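Revisión de regletas y alargadores — sala Premside, mesa 2
Lunes, 11 de febrero de 2019

Bueno, pues otra vez me toca a mí la hoja, y como siempre voy dejando comentarios al lado de cada punto, que luego en abril no hay quien se acuerde de por qué puse "pendiente".

1. Superficie de apoyo — CORRECTO, con pega
La tela blanca de hojas grises sigue puesta. A mí me gusta, qué le voy a hacer, pero debajo de algo enchufado prefiero la mesa pelada. Apuntado queda.

2. Objetos encima de las regletas — NO CONFORME
Tres cubitos en fila encima de la gris, tan monos ellos. Las regletas no son estanterías! Los cubos, a su caja cuando se acabe, y los sueltos de la derecha también.

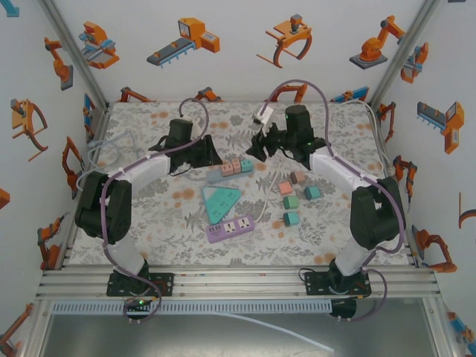

Desde Castex contestan que lo de los cubos les parece una observación menor, que no pesan nada, y que más les preocupa tener tres regletas tan juntas: piden que se separen y que no se enchufe nunca una en otra. Pues tienen razón, lo añado al punto 3.

3. Separación y encadenado — PENDIENTE
La gris, la triangular verde azulada y la lila están una detrás de otra. Quiero un palmo entre ellas, como mínimo. Lo del encadenado hay que mirarlo siguiendo cada cable hasta la pared, con calma (y con linterna, que ya me conozco).

4. Regleta lila, carcasa y tomas — CORRECTO A LA VISTA
Dos tomas universales y, en la punta, los USB, marcados "4USB" y con una luz verde lima dentro. La lleva en el inventario la ficha 137. Las tomas universales me dan siempre un poco de guerra: entra casi cualquier clavija, pero hay que comprobar que no baile.
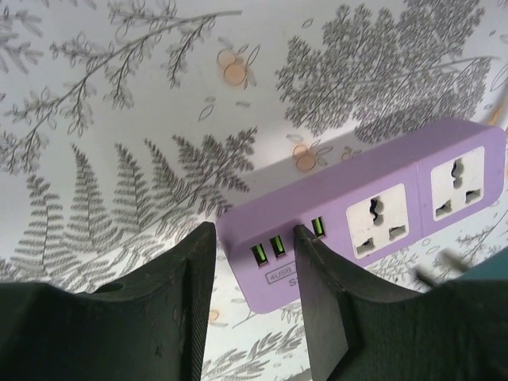
5. Cables — PENDIENTE
El blanco de la lila se va hacia el fondo de la mesa. Pasarlo por canaleta; el pedido a Farkik es el 766 y todavía no ha llegado.

6. Etiquetas de revisión — PENDIENTE
Faltan por imprimir. Uso el modelo de Stanciu, el pequeño, que el grande tapa los datos del fabricante.

Próxima vuelta: abril.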